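ok so I promised a thread about the big white table and the sponge situation, settling in with my coffee

some of you know the Birdale office moved everybody into one open room in May. black ceiling, white desks, white everything else. I was against it! I have come around, mostly thanks to one piece of furniture

the table has a curved front edge and I love it more than a person should love a table. my hip has not hit a corner in 11 weeks. at the old place in Stindutthorpe I had a permanent bruise

downside: white shows everything. coffee rings, pencil, whatever that gray smudge was on Thursday. I started with paper towels and went through a shameful number of them

so I asked on here what people use and got so many answers (thank you!!) and most of you said sponges, and then you all started fighting about the shape of the sponge

team cube says flat sides, more contact, easy to park on the sink. team ball says it fits your palm and gets into mugs. I ordered one of each from Rey, both yellow, $11 with shipping

pics from the big table

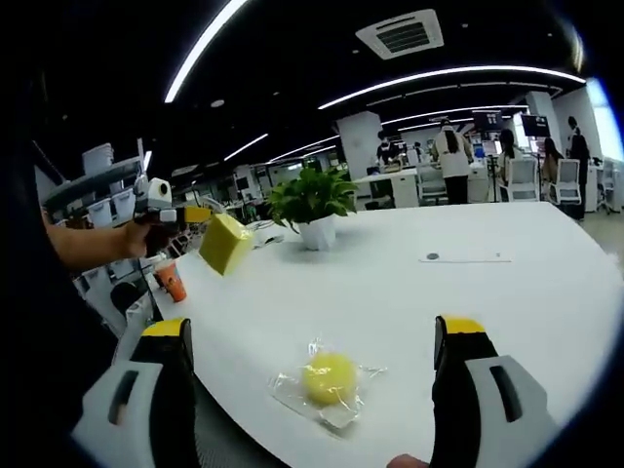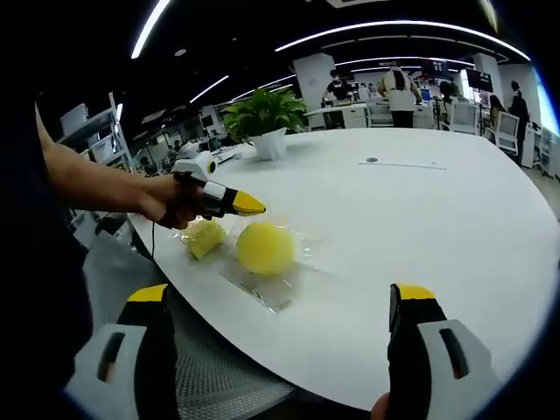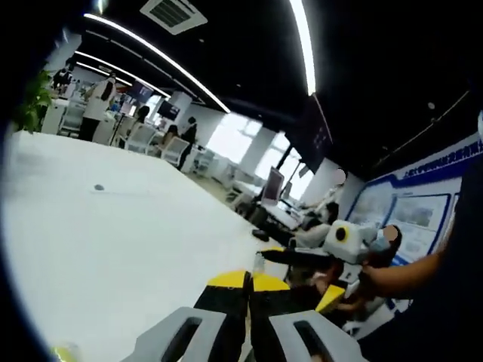 the white table, Birdale office. ball and cube are in the first two

the ball is a paler yellow than I expected from the website, kind of lemon. I'm fine with it

my early feeling is cube for the tabletop and ball for cups. the cube just covers more on a big flat surface and I can get right along that curved edge without my knuckles dragging

also please respect the plant. big glossy leaves, white pot, middle of the table, and it stays there. I wipe around it. someone suggested moving it to the shelving and I pretended I didn't hear

the leaves get dusty too btw, does anyone do those with a damp sponge or is that bad for them? I've been using an old T-shirt

keep the plastic they come in if yours is like mine. I spread it out flat and set the sponges on it so they aren't straight on the table. it crinkles like crazy but whatever

next problem is the little round cable hole in the tabletop. crumbs LOVE it in there. a corner of the cube sort of gets in, the ball does nothing. currently considering a cotton swab

a friend at the Vukcombe office says they buy sponges in boxes of 200 and I can't decide if that's smart or a cry for help. where do you even put 200 sponges

anyway I'll give these two until the end of the month and then report back. if the cube starts to smell I'm blaming all of you

last thing, dish soap or just water on a white top? I've been doing a tiny drop of soap and then a second pass with water and it takes forever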